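Cusness Puzzle Swap: Frequently Asked Questions 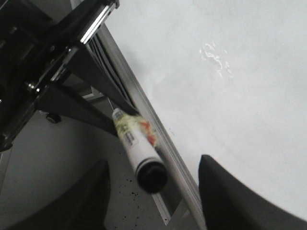

Close up: black brackets and a silver bolt head over a gray surface.

Hi! I run the swap from my spare bedroom, and these are the things people write to ask me most. If yours isn't on the list, send me a note and I'll get to it in the evening once dinner's cleaned up.

How does the swap work?

You mail me a jigsaw puzzle you're done with, and I mail you one you haven't done. You pay the postage going out to me, I pay it coming back to you (that's what the yearly dues are for). You can keep yours as long as you like, but most people send it back within a month or two and pick another.

How do I pick one?

The list is on the Puzzles page. I'm up to 841 titles, which is frankly too many for one bedroom, and I update the list every time I open a box. Send me your top 4 choices in order and I'll give you the first one that's on the shelf. If they're all out I'll write and ask before mailing anything. I used to just surprise people, and then somebody who can't stand lighthouses got three lighthouses in a row. Sorry again!

What sizes do you take?

Anything from 300 pieces up. By far the most popular is 1000, so those go out the door fastest. I love the giant ones too, but they cost a fortune to ship, so please write first if you have one. No kids' floor puzzles, please, and no 3D ones (I've tried, they come back as a bag of foam).

What if there's a piece missing?

Tell me! I'm not going to be mad. I write it on a slip of paper inside the lid so the next person knows what they're getting into. One missing piece is fine, and so is two. At 3 I retire the puzzle to the craft box, where it gets turned into gift tags and the odd Christmas ornament.

If you find the piece later, under the couch or in the cuff of your pants, mail it to me in a regular envelope with the title written on the front. I keep a cookie tin of strays and go through it every November. Reuniting one makes my whole week.

Do I have to count the pieces before I send it?

Heavens no. Just put it together once and look for holes.

How should I pack it?

Pieces in a zip bag, bag inside the puzzle box, rubber bands around the box both ways, and then all of it into a mailing box. Please don't put tape right on the puzzle box, it takes the picture off when I peel it. If the lid is in rough shape, fold up some newspaper in the corners and it'll hold together fine.

Which brands do you like?

I get asked this constantly and I'm a little biased. Brarkix is my favorite for a rainy weekend, nice thick pieces and they stay put when you bump the table. Katona has the prettiest pictures (the market stalls! the quilts!) but the fit is looser and I've lost whole skies to a careless elbow. Pludadico cuts are strange, with lots of wiggly pieces that don't look like they belong anywhere, and people either adore them or send them right back half finished.

Can I send it back half finished?

Sure. Break it up first, though. Somebody once tried to mail me the edges in one piece.

Can I smoke around the puzzles, or have cats?

Cats are fine, just shake the hair out. Smoke really soaks into the cardboard and I can't get it out, so I ask smokers to skip this one. Same goes for mothballs and strong dryer sheets.

How do I join?

Fill out the form on the Join page and mail your first puzzle. I'll send yours out the day after it gets here unless I'm out of boxes, in which case give me until I've been to the store.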